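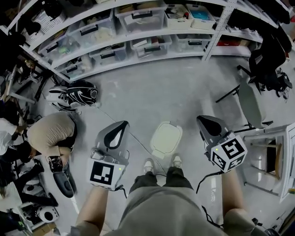 Betonboden im Keller nach dem Versiegeln stumpf und fleckig – abschleifen oder überstreichen?

Perla Becerra
Mitglied, Bereich Haus und Boden

Wir haben im Keller einen alten Betonboden, der vor allem gestaubt hat. Egal wie oft man fegt, nach zwei Tagen liegt wieder grauer Puder auf den Regalen. Im Baumarkt hat man mir die Versiegelung Drustirer empfohlen, angeblich einmal rollen und gut. Ich hatte schon da meine Zweifel, habe es aber trotzdem gemacht. Jetzt ist der Boden an der Wand zur Garage milchig, in der Mitte glänzt er, und vor der Treppe sieht er aus, als hätte ich gar nichts aufgetragen. Fünf Tage habe ich gewartet, bevor ich wieder etwas draufgestellt habe. Auf dem Eimer steht, man könne bei Bedarf eine zweite Schicht auftragen, aber was »bei Bedarf« heißen soll, weiß wohl nur der Hersteller. Muss das alles wieder runter? Und bitte keine Antworten der Sorte »Fachbetrieb rufen«, der wollte schon für die Besichtigung 100 Euro.

Damián Varela
Mitglied

Zweite Schicht drüber und fertig. Hab ich in der Werkstatt auch so gemacht, hält.

Natalia Carrillo
Mitglied, schreibt hier öfter zu Estrich und Putz

Bei der zweiten Schicht wäre ich vorsichtig. »Hält« sagt ohne den Untergrund und den Zeitraum wenig. Meine hat auch gehalten, nämlich bis zum Frühjahr.

Milchig an einer Außenwand oder an einer Wand zu einem kalten Raum klingt für mich nach Feuchtigkeit, die unter dem Film sitzt. Kleb ein Stück Baufolie rundum dicht auf eine Stelle, an der du die Versiegelung vorher abgekratzt hast, und lass es drei Tage liegen. Steht danach Wasser unter der Folie oder ist der Beton dort deutlich dunkler, dann kannst du dir jedes filmbildende Mittel sparen, egal was auf dem Eimer versprochen wird. Bleibt alles hell, ist das immer noch kein Beweis, denn im Winter kommt bei vielen Kellern weniger durch als im Juni.

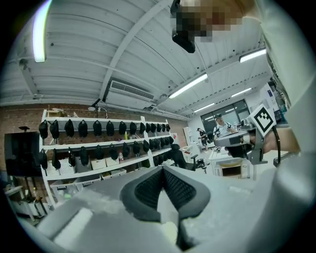 Seite zuletzt geändert am 16.02.2025

Zur Treppe: Dort ist der Beton vermutlich saugfähiger und hat das Mittel einfach geschluckt. Tropftest machen, also ein paar Tropfen Wasser drauf und zusehen. Zieht es sofort ein, ist oben kein geschlossener Film. An der Stelle kann man nachrollen, dünn.

Abschleifen würde ich nur die milchige Fläche, mit Absaugung und Maske. Quarzstaub ist kein Spaß, und ein Haushaltssauger bläst das Feinste hinten wieder raus. Von den Abbeizern, die in solchen Fällen gern empfohlen werden, halte ich in einem Raum ohne richtiges Fenster gar nichts.

Cirilo Nava
Mitglied

Ich kenne das Drustirer nicht, habe aber Grukport genommen, und da stand auch »einmal rollen«. Es waren am Ende mehr als fünf Durchgänge mit dem Schleifteller, bis das Zeug wieder unten war. Seitdem liegt bei mir nackter Beton und ich fege eben.

Was mich noch interessieren würde: Hast du vorher gewischt oder nur gesaugt? Und womit? Wenn da Reste von Seifenreiniger drauf waren, kann man sich die Feuchtetheorie vielleicht schenken. Den Folientest würde ich trotzdem machen, kostet ja fast nichts.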